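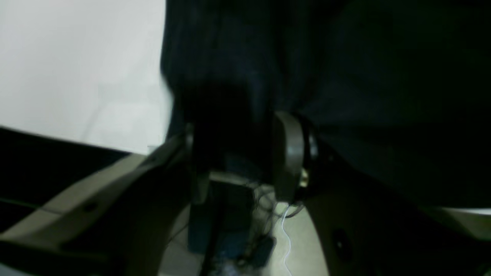
Tecido azul-marinho escuro, quase preto.

Medidor de umidade do solo com Arduino, parte 2: calibrar e parar de acreditar no sensor

Na primeira parte montamos o circuito e ficamos todos muito felizes porque apareceu um número na tela. O número era 600. Seiscentos o quê, é o assunto desta página.

O sensor capacitivo que usei é um Nender, desses que vêm num saquinho sem manual, com um conector de três fios e um silêncio constrangedor no lugar da ficha técnica. Ele devolve uma tensão analógica que cai quando a umidade sobe. Sim, cai. Quem projetou deve ter tido seus motivos, e eu perdi uma tarde procurando fio invertido.

O que você vai precisar

O circuito da parte 1, já funcionando
Um copo com água
Um vaso com terra bem seca
Um pano para enxugar o sensor
Esmalte de unha incolor, ou verniz para placas se você for rico

Passo 1: impermeabilizar a borda

A placa do sensor é vendida como resistente à corrosão, e a face é mesmo. A borda cortada, não: a fibra fica exposta e puxa água feito biscoito no café. Passe esmalte na borda toda e nos componentes da parte de cima, espere secar e passe de novo. Meu primeiro sensor não recebeu esse tratamento e passou a informar que a samambaia vivia no fundo do mar.

Passo 2: leitura no ar

Ligue o sensor ao pino A0, abra o monitor serial e segure a placa pelo conector, sem encostar os dedos na face. Anote o valor depois que ele parar de passear. Esse é o seu "seco".
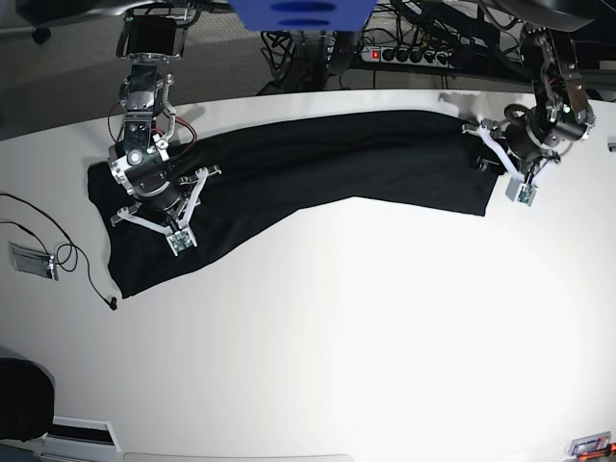 A leitura na água pede um pouco mais de cuidado. Mergulhe o sensor só até a linha marcada na placa, porque acima dela mora a eletrônica. Anote o valor, tire, enxugue e repita. Para enxugar, prefira um pano escuro estendido numa mesa branca, como o preto da foto: gota na mesa e fiapo no pano aparecem logo, e os dois estragam a leitura seguinte. Se as duas leituras na água não baterem, volte ao copo e confira se a profundidade foi a mesma.

Passo 3: converter para porcentagem

No código, troque as constantes SECO e MOLHADO pelos seus valores e use map() na ordem SECO, MOLHADO, 0, 100. A função aceita a faixa invertida sem reclamar. Depois passe o resultado por constrain(), ou um dia você vai receber um alerta de umidade em 104% e vai ter que explicar isso para alguém.

Cada leitura é a média de 6 amostras, com um delay(2000) entre um ciclo e outro. Pode usar menos tempo se quiser ver o número tremer. O vaso não está com pressa.

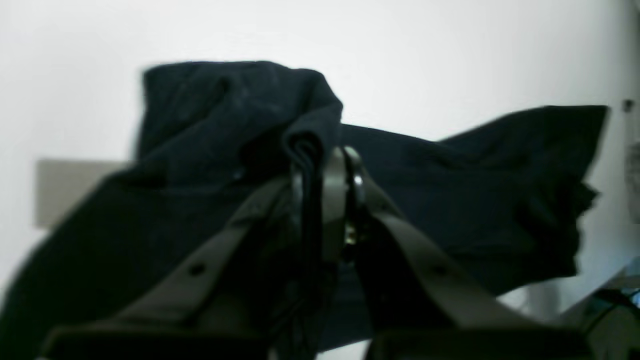 Passo 4: gravar os dados

Cada ciclo escreve uma linha no cartão SD, com data, valor bruto e porcentagem separados por ponto e vírgula. Guarde sempre o valor bruto. Se a calibração estiver errada (está), dá para refazer a conta na planilha.

A biblioteca que uso para o arquivo é a Enus, com uma correção do Daithí Sheehan para o caso de o cartão ser arrancado durante a gravação.

Problemas comuns

Leitura travada em 0: o fio de sinal soltou.
Leitura travada em 1023: confira o terra do sensor.
Leitura muda quando você chega perto: afaste o cabo da fonte.

Atualizado em 17/4/20. Munther Karaki avisou que eu tinha trocado SECO por MOLHADO no código. Já corrigi.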